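**Touchline notes, September 2020**

Quick one this time, deadline was an hour ago and the kettle's broken.

So the big question on everyone's lips - is Fatos Janevski leaving Storkavon or not? Short answer: no idea. Longer answer: probably not before the winter, and if he does it won't be to Mukero, whatever the message boards say. Mukero haven't got the wages. They sold two defenders to pay for a new pitch and the pitch isn't even down yet.

What we do know. He's 100 appearances in, played wide left for most of them, and wants to play in the middle. Has wanted to for ages. The new coach gave him 3 games there in preseason and he looked a different player - head up, first touch going forward, actual tackles. Then the league starts and he's back on the wing tracking a fullback for an hour. No wonder he had a face on at the final whistle.

My view, for what its worth: play him as a number ten and leave him there till February. If it's not working by then, fine, sell. But you can't judge a kid on twenty minutes in the hole when you're already two down. 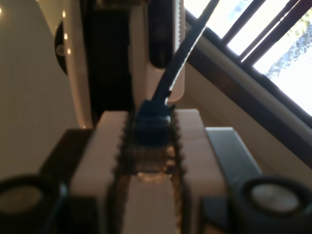

*Gripper, close up, looking down between the fingers.*

Other bits.

Pavorer away. Ugly. Lost 2-1, deserved to lose by more. The back line was all over the place from corners, same as last season, and the keeper stayed home for both goals. Lazarević were worse than us that same afternoon, which is the only reason we aren't bottom. Small mercies. The goal was decent though - Janevski cut inside, slid it through, tap in. Straight down the middle of the pitch. I'm just saying.

Midfield. Too old, too slow, no one wants to hear it. Both of the holding players were good servants and both were finished by the hour mark against Pavorer. There's a lad in the under-19s who can run all day and hits a clean pass off either foot. Put him on the bench at least. He was the best player on the park in the youth game last week and the first team had 12 minutes of garbage time to give him and gave it to a striker with a bad hamstring instead.

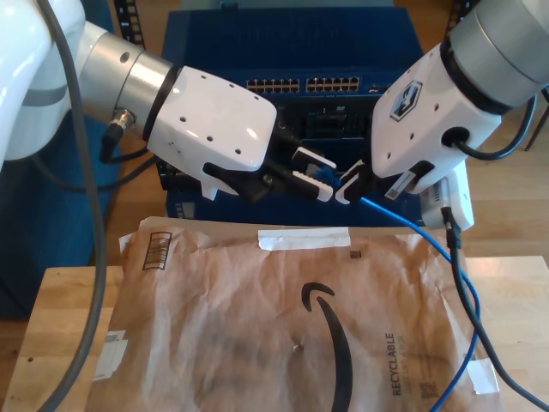 Set pieces then, as I've brought up the corners. We mark zonal at the near post and man for man everywhere else, and it falls apart as soon as somebody makes a decoy run. Pick one. I'd go man for man, keep one big body on the six yard line, done. It worked fine two seasons ago under the old coach and I don't remember who decided to change it.

Tickets. Still no word on how many of us get back in. The club has floated 1000 for the Mukero game, season card holders first, names drawn if too many apply. Nothing confirmed. Don't book trains. If you've changed your email adress, tell the office now or you'll miss the draw.

Away shirts are in, the gray one, sizes run small. Go one up.

Next up is Lazarević at home, early kickoff. They sit deep and hit you long, so we'll need someone who can find a pass in a crowd. You know who I'd pick. Prediction: 1-0, scrappy, second half.

More after the game. Letters to the usual address, keep them short please.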